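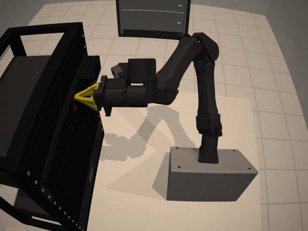
Pièce jointe 1 : bouton rouge, baie noire (vue de rendu)

Ticket : sauvegardes nocturnes interrompues sur le volume partagé Zudwood
Statut : résolu, en observation
Priorité : moyenne
8 commentaires · 3 partages

Symptôme
Depuis la mise à jour de Gumetti (agent de sauvegarde), la tâche de nuit du volume Zudwood s'arrête avec le code 32. Le journal indique « verrou non libéré » puis la tâche passe en échec sans nouvelle tentative. Les sauvegardes lancées à la main en journée se terminent normalement. Les autres volumes du site de Hollenstein ne sont pas touchés.

Environnement
Serveur de fichiers sous Linux, volume en XFS sur LVM. Agent installé en service système, compte dédié, droits en lecture seule sur les données. Destination : dépôt distant Flernano, chiffrement côté client. Contenu du volume : projets de rendu, textures, exports d'images fixes, archives bureautiques.

Vérifications effectuées
- Espace libre sur le groupe de volumes : suffisant pour l'instantané.
- Connexion au dépôt : correcte, certificat valide.
- Droits du compte de service : inchangés.
- Horloge : synchronisée, pas de décalage avec le dépôt.
- Redémarrage de l'agent : sans effet, même code la nuit suivante.
- Retour à l'ancien fichier de configuration : sans effet.

Analyse
Le verrou est posé par le script de préexécution, qui crée l'instantané LVM puis écrit un fichier dans /run/lock. Le script de postexécution supprime ce fichier. En mode manuel, les deux scripts sont lancés par le même utilisateur. En mode planifié, la nouvelle version de l'agent exécute le second sous un compte restreint, qui n'a pas le droit d'effacer le fichier. La tâche suivante trouve le verrou et abandonne.

La première nuit après chaque nettoyage manuel passe donc sans erreur, ce qui a retardé le diagnostic. Durée de la tâche dans ce cas : quelque 35 minutes.

Fichiers de test
Pour la restauration partielle, j'ai pris un dossier d'exports du volume. Les sommes de contrôle concordent entre la source et la copie restaurée.
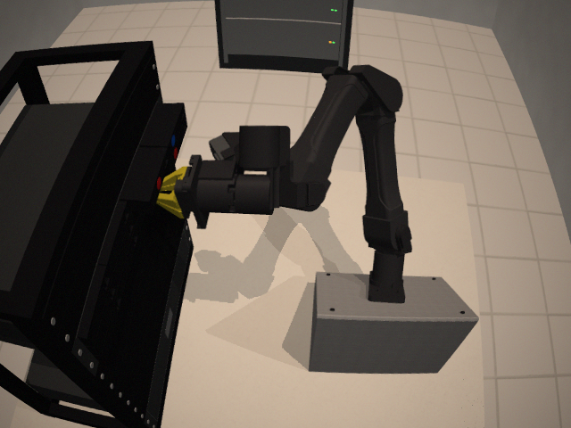

Llinos Samuel : Même code 32 chez nous avec la même version de l'agent. Changer le propriétaire du fichier de verrou n'a pas suffi, c'est le répertoire qui compte pour la suppression. Il a fallu déplacer le verrou dans un sous-répertoire appartenant au groupe de l'agent. Attention, /run est vidé au démarrage : le sous-répertoire doit être déclaré dans tmpfiles.d, sans quoi la panne revient au premier redémarrage du serveur.

Réponse
Confirmé. J'avais modifié le propriétaire du fichier seul et la tâche échouait toujours. Modifications appliquées :
1. Création de /run/lock/sauvegarde, groupe de l'agent, mode 2770.
2. Déclaration du répertoire dans /etc/tmpfiles.d.
3. Chemin du verrou corrigé dans les deux scripts.
4. Ajout d'un contrôle d'âge : un verrou sans processus associé est signalé dans le journal, sans suppression automatique.

Serveur redémarré après modification. Répertoire présent avec les bons droits. Trois exécutions planifiées consécutives terminées avec le code 0, aucun instantané orphelin dans la sortie de lvs.

Reste à faire
Purger les instantanés incomplets du dépôt Flernano. La commande de purge demande un accès exclusif, à lancer lundi hors plage de sauvegarde. Reporter aussi le nouveau chemin dans la procédure d'exploitation, qui mentionne encore l'ancien emplacement du verrou.

Ticket maintenu ouvert jusqu'à la fin de la purge.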